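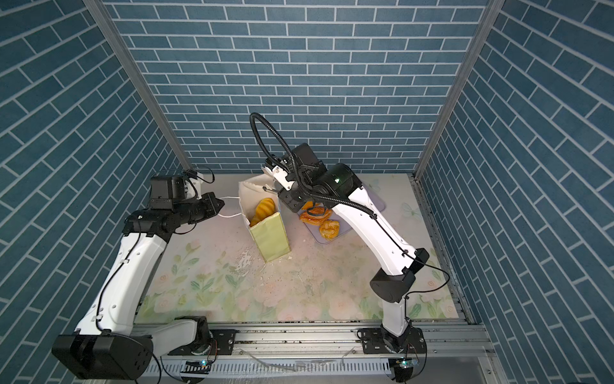

Figure 5. Floral table covering with crumbs on the surface; brick-pattern wall panels behind.

Section 5. Fitting, cleaning and storing the table covering

5.1 General

This section applies to all Dirnetti printed table coverings supplied on the roll by Stevitau, and replaces the cleaning sheet packed with earlier orders. It should be read together with Section 4 (Wall panels). Changes to the text are approved by Ovidiu Costache, Product Information. Revision in force: 2/6/19.

The covering is intended for indoor use on flat tables. It is not a cutting surface and gives no protection against hot pans. Coverings cut to size by the customer cannot be returned.

5.2 Before fitting

1. Unroll the covering, printed side up, and leave it flat for at least 17 hours in the room where it will be used.
2. Check the print along the full length. Any fault must be reported before the covering is cut.
3. Clean the table top and allow it to dry.
4. Where an Altex underlay is used, lay it first, with the ribbed side down. It should stop short of the table edge on all sides.

Note: A slight curl at the ends of the roll is normal in January and other cold periods. Do not use an iron or hairdryer to remove it.

5.3 Fitting

1. Place the covering centrally and smooth it by hand from the middle outwards.
2. Mark the cutting line on the reverse with a soft pencil.
3. Cut with scissors or with a knife against a metal rule. Remove the covering from the table before using a knife.
4. Replace the covering and fix the edges with the clips supplied. Do not use nails or drawing pins.

The widest roll covers tables up to 72 cm deep with a fold on each side. For deeper tables, order item 2758 - this is a made-up width and is sent separately.

5.4 Daily cleaning

1. Remove dry crumbs with a soft brush or a dry cloth before any water is used.
2. Wipe with a damp cloth and a little washing-up liquid.
3. Wipe again with clean water and dry at once, paying attention to the fixed edges.
4. Shake out or vacuum the gap between the table and the wall panels once a week.

Caution: Do not use bleach, scouring powder or wire wool. These will dull the print, and the damage cannot be repaired.

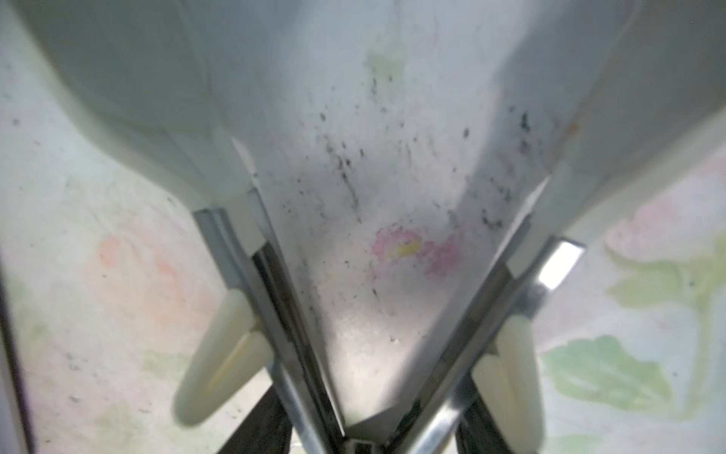
Can the covering be washed in a machine?
The covering must be washed by hand only, as machine washing creases the backing and may loosen the printed layer.

5.5 Stains

Most food stains can be removed if they are treated on the same day. Coffee, beetroot and turmeric should be wiped up immediately. For marks that remain after ordinary cleaning, use Pană Surface Cleaner as follows.

1. Test a small area near the edge and wait until it is dry.
2. Apply the cleaner to a cloth, never directly to the covering.
3. Work from the outside of the mark towards the centre, without heavy pressure.

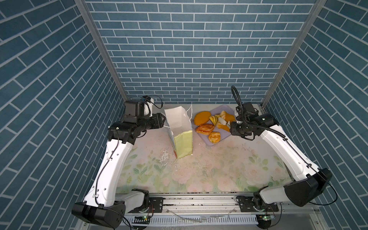 4. Rinse with clean water and dry. If the mark is still present, repeat once only. A second repeat is likely to affect the colours.

Ink and hair dye cannot normally be removed.

5.6 Storage

Roll the covering around the original tube with the print facing outwards, and tie it loosely with tape. Do not fold it. Store it lying flat in a dry cupboard, away from radiators - heavy items must not be placed on top.

Replacement clips are sold in bags of 68 and may be ordered from Stevitau under the same customer number as the covering.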